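Good habits before the first motor turns

By Cormac Gilmartin
Saturday, July 28, 2018

At Skutenano the rule book for the robot room has 4 pages. When I first asked to see it I expected a thick folder, and the woman at the desk gave me some sheets held by a paper clip. "Please bring them back," she said. "It is our only copy with the notes."

The notes are the interesting part. The printed text says that each task must be tried in simulation before it is given to a real arm. Beside this line three different hands have written what "tried" should mean. One wants a fixed number of runs. One wants a second person to watch. The third has written only "and who decides?"

This question is discussed in many small automation firms now. The safety of the machine itself is covered by standards, and engineers know them well. But for the work that is done before, on the screen, there are mostly habits, and every firm has its own.

Skutenano's habit is to begin with very plain tasks. The button task is the one new staff learn on. In the simulated room there are two black arms, one low over a blue checkered mat and the other upright on a pedestal in the far left corner of the table. On the mat are a small orange cube and a push button, white with an orange ring. The rules for this task fill half a page. The starting place of each object must be written down. The speed limit must be the same as on the real arm. If somebody changes the light or the colours, it counts as a new version and receives a new number. 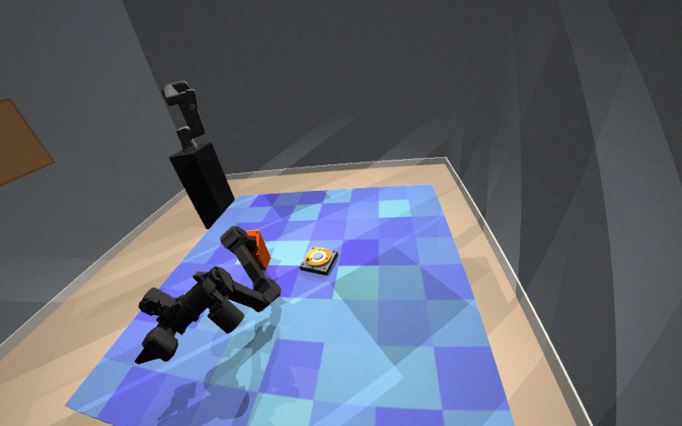

What counts as a pass

A task at Skutenano goes forward after 750 runs in which no limit was broken. I asked why this number and received an honest answer: it is what the computers can finish in one night. The engineers do not pretend there is a science behind it. They say a fixed number is still better than a feeling, and I agree with them.

At Protberg, where I spent two days, they do it differently. They keep no fixed number, but every failed run must be explained in writing before the work continues. Their log had 1303 entries when I visited. Many are short. "Object started too near the base" appears again and again, and after some months this led to a new rule about a free zone near the base of each arm.

I find the Protberg way slower and more useful. A new colleague can read the log and understand why a rule exists. With the four pages of Skutenano this is only possible if you get the copy with the pencil notes.

Both firms agree on one point. The simulation does not give permission to skip the checks at the real table. The emergency stop is tested every morning, and the first real run is made at low speed with one hand on the button.

In August the two firms will exchange their rules and each will follow the other's for one month. The people at Skutenano have already asked if they may write in the margins.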